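Início » Avaliações » Bancadas e células

Cozinha Kindwood como célula de treino para braço robótico: vale a pena?

Quem me escreve desde a avaliação das mesas Prelleck já sabe que eu demoro a dar opinião, e desta vez demorei ainda mais. A cozinha de brincar da Kindwood chegou em agosto, montei-a com o Angus Drummond numa tarde comprida (com muito café pelo meio!) e só agora, depois de muitas horas com o braço a trabalhar nela, é que me sinto à vontade para falar. Paguei 1,029 zlótis por cada parafuso do saco de reposição, o que me pareceu uma pechincha, e ainda tenho uma boa reserva na gaveta. 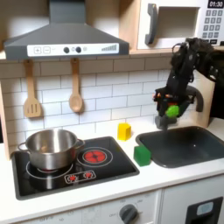 O que eu procurava era uma célula pequena, com alturas diferentes e objetos que se pudessem pegar, largar e voltar a pegar sem medo de partir nada. A bancada é branca e lisa, o lava-loiça é cinzento-escuro, a placa é preta, e esse contraste ajuda imenso quando se está a afinar a visão. Já o brilho da placa deu-me trabalho: tive de baixar a luz do teto e virar o candeeiro para a parede.

Montagem e fixação

O móvel é leve, e um braço a travar depressa empurra-o com facilidade. O Bogdan Dudek emprestou-me 4 grampos Drireck, dos de aperto rápido, e com eles a base ficou no sítio. Apertem primeiro os de trás, depois os da frente, e só então gravem a posição de repouso. Eu fiz ao contrário na primeira vez e perdi a manhã inteira a corrigir pontos, que isto de ter pressa nunca me correu bem.

A zona delicada fica debaixo do exaustor. Os utensílios de madeira pendem junto aos azulejos e o espaço para a mão é apertado, por isso convém aproximar devagar, com um ponto intermédio bem afastado do rebordo. Reduzi a velocidade nesse troço para 13 por cento e deixei-a assim.
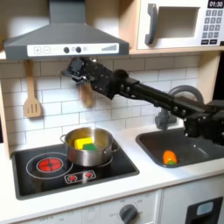

Manutenção

Ao fim de cada sessão passo um pano seco pelas articulações, vejo se os parafusos da mão continuam firmes e sigo os cabos com os dedos até ao ombro, à procura de alguma dobra. São 3 minutos bem gastos. A tampa da Żak que comprei para proteger a tomada também tem servido, embora a mola seja um bocadinho dura para o meu gosto.

A panela de inox foi uma surpresa boa: tem duas asas e serve lindamente de destino para os blocos. O reflexo do metal é que engana a câmara de vez em quando, e aí recalibro com a panela já no lugar.
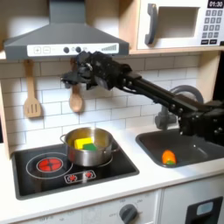 Mão sob o exaustor, com os blocos amarelo e verde na panela.

Gostei muito, e voltava a comprar. Tiro-lhe pontos pelo peso do móvel e pelas instruções, que são poucas e miudinhas. Para quem já tem o braço e quer uma célula simpática para praticar em casa, recomendo com gosto, desde que arranje uns bons grampos!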